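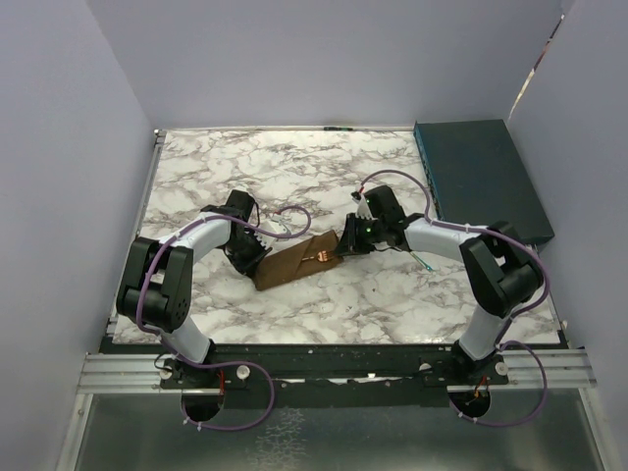 Journal > Kitchen > Packing and storage > Flatware in paper bags

I have now packed flatware three ways: in drawstring cloth, in zip plastic, and in flat brown paper. Paper is what I have settled on for anything with a colored finish, and these are my notes on how I do it. They apply to storage and to short moves. For long freight I would still want a rigid box.

The set in question is copper-toned stainless, bought in August as a replacement for the Plumell set that lost its color along the handles. I don't know how the finish is applied. The leaflet says "colored coating" and gives no process. I treat it as thin.

Bag size. The bag should be longer than the longest piece by at least the width of the fold. Measure the serving spoon, if there is one, and buy for that. A bag that fits the fork exactly can't be closed, and an open bag on its side in a drawer empties itself within a week. I buy flat bags without a gusset. A gusset holds the mouth open nicely, but it puts four layers of paper at each edge and the stack gets thick. Mine come from Isdale in packs of 400, far more than one household needs. The rest go to seeds and screws.

Opening the bag. New flat bags stick to themselves at the mouth. Hold one face down on the counter with two fingers and slide the other face sideways a little; it will release. Blowing into the bag works but adds moisture, and I would avoid it.

Drying. Flatware that feels dry often isn't, especially between the tines and at the joint where a hollow handle meets the head. I towel each piece, lay it out on a cloth, and leave it 20 minutes before it goes near paper. Damp paper will hold water against the metal, and on the Plumell set that gave me gray spots in a pattern matching the crease of the bag. I did that twice before I saw the connection.

Which end first. Handle first. Tines catch on the inner seam if they lead, and a fork that has caught will go straight through the paper with very little force. Going in handle first leaves the tines at the mouth end, so the fold has to come down well clear of them. Two folds, each the width of a finger, pressed flat. No tape. Tape residue transfers to the next bag in the stack and from there to everything else.

How many per bag. One fork per bag is excessive for ordinary stainless. For coated pieces I do it anyway, because the wear on the old set was at the points where forks nested: the back of one set of tines against the front of the next. The shoulder, where the tines join the neck, went first. It stands proud and takes all the rubbing. Knives can share if they lie the same way. Spoons should not share, in my experience, although they look as if they were made for it.

Handling. Pick up a fork by the neck when checking it. The bowl and tines collect fingerprints, and on this color a print shows as a dull patch that needs soap to remove.
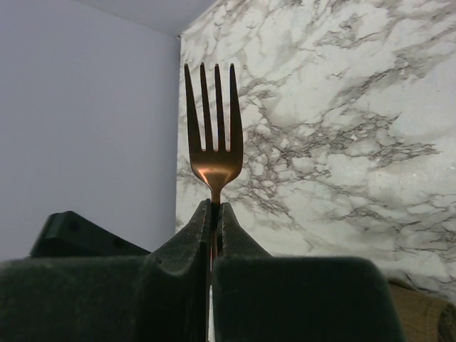 Orest Tkachenko objects to the one-per-bag rule and writes that he has kept eight coated forks in a single paper bag for years, with a strip of kitchen towel folded between each one, and can find no rubbing at the shoulders. He adds that separate bags take up more drawer than the forks do. The second point is correct. On the first, the towel strip is doing the work of the bag, and it has to be put back every time a fork is returned. I know I wouldn't keep that up.

Labels. Pencil, on the bag, before anything goes in. Writing over a filled bag leaves an impression of the tines in the paper and sometimes a hole. I write the piece and the set, nothing else. I used to number them, got as far as 71 across all the sets, and stopped when I noticed I never looked a number up.

Placement. Lay the bags flat, mouths alternating left and right so the folds don't pile up on one side. A shallow drawer is better than a deep one. If the drawer has a lining, check that it isn't rubber; the Wetell liner I took out of mine had stuck to the paper in the warm months and tore the bottom layer when I lifted it.

Replacement. A bag lasts until the fold line goes soft. For the everyday forks that is a couple of months, for the serving pieces much longer. When the crease stops holding, the bag is finished, even if the body looks sound.

Still to test: waxed paper, and whether the darker handles in the set behave the same as the rest.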